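Uvel bench notebook, August, Sunday

Start 2 pm. Me (Hajar) and Kasun in the room, Mitali reading the log from home.

What we are supposed to be checking

Saadet's draft says the Matubbar background filter lets the grasp policy ignore the cloth. Train on 2000 episodes, mask out anything green, and the policy should sit still when there is nothing worth picking. I don't believe it yet. The number in the draft comes from held-out clips out of the same recordings, so the cloth in the test set is the same cloth with the same folds. That tells me the filter has seen this cloth before.

So today is false grasps only. Start a trial with nothing between the fingers, let the policy look through the wrist camera, and log whether it asks to close. The close command is blocked in software and we only record the request. Kasun wanted to let it close for real. No, a pinched fold changes the cloth for every trial after it.
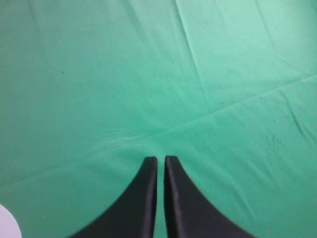

My bet is on creases. A sharp fold has a light side and a dark side, and to a small network that could pass for the edge of a thin object. Stains are the other suspect. The mask threshold is on hue, and a gray-green smudge sits close enough to the limit that I can see it falling either way depending on the light. Vasanthi thinks stains are harmless at this size. She may be right, but she is going by the masks she looked at by eye, and those were the clean ones.

Rules for logging, agreed before the first trial so we don't argue later:

A request counts if it lasts 2 frames or more. Single-frame blips go in a separate column and are not thrown out.

Do not smooth the cloth between trials. If someone does, write it down and start a new block.

Keep finger color as its own column. We have black and purple, and pooling them would hide any effect of the fingers themselves. Saadet's draft pools them.

Note the start pose. Poses that look out toward the back wall take in shadowed fabric, and the filter was tuned on views pointed at the table.

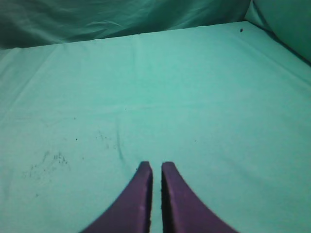 Where this leaves the claim

Nowhere yet. The block is 16 trials, and even a clean result on 16 would not convince me of much. Mitali asked if we could reuse the 383 Arnska clips as a control. Only if somebody can say which cloth was on the table in those, and the Urnix sheet has that field blank.

Also want a run with the filter turned off. The draft has no such baseline, and without one we can't credit the filter with anything. The policy may just be timid.

To do: ask Saadet for the hue limits she used, the real ones from the config file. Kasun to check that the blip column is being written.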